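I'd been at Corkgate ten minutes when Boonmee Paisan handed me the rule sheet and told me to read all of it before I asked him anything. It's one page. Four rules, big type, coffee ring on the back.

Boonmee runs the robot disassembly work there, mostly old desktop computers, and he wrote the first draft in July. "The version before mine was 40 pages," he said. "I asked people what was in it and they told me where it was kept!"

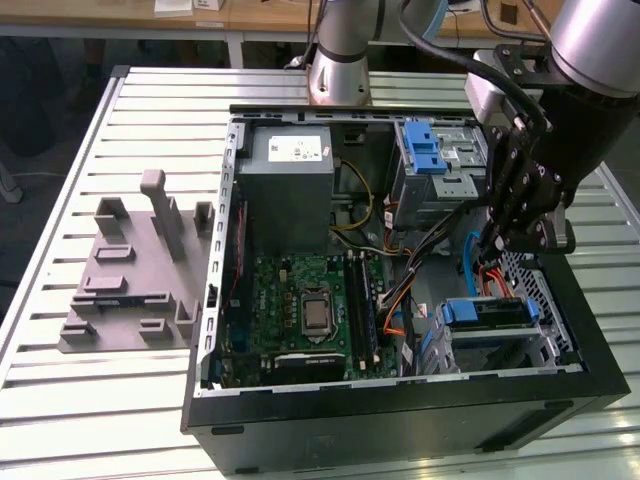

A desktop tower on the bench at Corkgate, side panel off.

Rule one is that power gets dealt with before the case goes anywhere near the arm. "Unplugged, and a person signs for it. I don't care how old the machine is." Rule two covers fixtures, and he got pretty animated on this one — every holder has a fixed home, and if you move it you tell the next shift in writing.

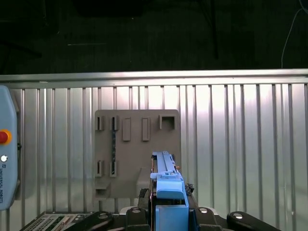

I asked whether people grumble about the writing part. "Oh, all the time. Lộc grumbled for a month." Lộc Lương, who was at the next desk, yelled over that it was five weeks, and that he still thinks the form has too many boxes (I've seen the form, he's right).

Rule three is Lộc's own. Drives get logged by serial number and go straight into a locked bin. "It's somebody's tax returns," he told me. "Treat it like that."

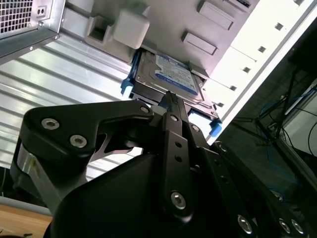
The fourth one is slow speed for any new case model until two people agree to raise it. Boonmee wanted three people and lost that argument. He'd also like Pondell, their sister site, to pick up the same sheet, and they've asked for changes to rule two. "We'll talk," he said, and went off to find his coffee.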